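Water on the table again

The table came from an estate sale in Heywood eleven years ago, and I have been wiping it down ever since.

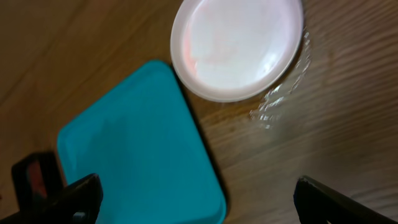

I eat lunch at it, I pack leftovers at it, and most of the water that gets on it comes from the leftovers side of things. Lids are the main cause. I rinse them, give them one shake over the sink, and put them down on the wood while I look for whatever they belong to. A lid with a rim holds more water than you would think. You set it down, the rim lets go, and there is a puddle next to it.

For years I didn't worry much about it. Then a guest left a vase on one end over a long weekend in August and it made a white ring the size of a coffee can. Muthoni Mrema, who I used to work with and who refinishes chairs, told me a white mark usually means the moisture is in the finish and a dark one means it has reached the wood. Mine was white. I rubbed it with a soft cloth and a little oil on 5 evenings and it faded enough that I have to look for it now.

After that I changed a few habits. I keep a cotton dish towel folded on the chair nearest the sink. Paper towels work but they push water along the grain if you are in a hurry, and I am usually in a hurry. With the dish towel I lay it flat on the spill, press, lift, and then wipe once in the direction of the grain. Then I pick up anything sitting close by and dry the bottom of it. I used to skip that step. Water gets under a lid or a container and stays there after the rest of the table looks dry.

I also started drying lids standing up. I bought a small rack made by Cerow that was meant for mail. It has 7 slots and the lids lean in it fine, except for the biggest one, which tips over and goes on top of the refrigerator.

Bheki thinks I should put a plastic cover on the table and be done with it. We had one when I was growing up in Sutcombe and your arms stuck to it all summer. I would sooner wipe.

The finish is getting thin in places, mostly where I sit. I have a can of satin varnish in the basement and some sandpaper, and the plan is to do the top once it's warm enough to leave the windows open overnight. That means eating somewhere else for a few days, and the only other flat surface in the house is the desk, so I need to clear that first. There are two boxes of tax papers on it, one of them going back to 2000.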